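Open day at the Caltetberg massage and reflexology school
6 Sep 2026 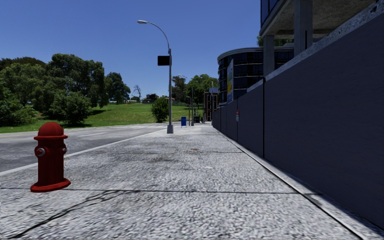
Getting there and signing in

The school is on the first floor above a carpet shop, with its own door at the side. I walked from the station in 15 minutes. There is a lift, but you have to ask for it to be unlocked, so ring ahead if you need it. Doors opened at ten and there was already a short queue on the stairs.

You sign in at a desk, write your name on a sticker and choose your sessions from a sheet on the wall. I put myself down for the foot reflexology demonstration and the talk on training. The hot stone slots had all gone by the time I got to the sheet. If that is what you want to see, go early.

The treatment rooms

Caltetberg has 6 treatment rooms and we were shown five of them. They are small and warm, each with a couch, a basin and a chair for coats. Two are used by students under supervision and the rest are let to qualified therapists by the half day. The walls are thin. During the reflexology demonstration we could hear most of a conversation next door about parking permits.

The couches are made by Zieliński and go up and down with a foot pedal. The tutor let us try one. Mine was comfortable, although the face hole was on the firm side. She said the older couches had to be set by hand before each client and that the students complained about it.

Foot reflexology demonstration

This lasted half an hour. The tutor worked on a second-year student and explained each hold as she went along, including how she supports the heel and how much pressure she uses. She also went through the questions she asks a new client about medicines, pregnancy and recent operations. She was clear that she doesn't diagnose anything and tells people to see their GP if they are worried about a symptom. I would have liked that part to be longer.

Afterwards we paired up and practised on each other's hands. My thumbs ached after a few minutes, and I was told this gets better with practice.

The talk on training

The evening course in reflexology runs over two terms and the next one ends in December. Students have to complete case studies at home as well as the class hours. A weekend taster costs £289, with oils, towels and lunch included. You can pay in 5 instalments. Insurance is extra and you arrange it yourself once you have qualified. Somebody asked about earnings and got a fairly vague reply.

Stalls and refreshments

Three stalls were set up in the corridor. Rurnico had massage oils and unscented balms, with testers, and was taking orders for collection. Dindness was selling booking software for people who work alone. I watched their demonstration and it looked simple enough, but I already use a paper diary and didn't sign up. The third stall was second-hand textbooks, where I bought an anatomy colouring book for two pounds.

Tea was free and the cakes were by donation. The lemon one went first.

I left at about one o'clock. The next open day hasn't been fixed yet, but you can leave an email address at the desk and they will write when it has.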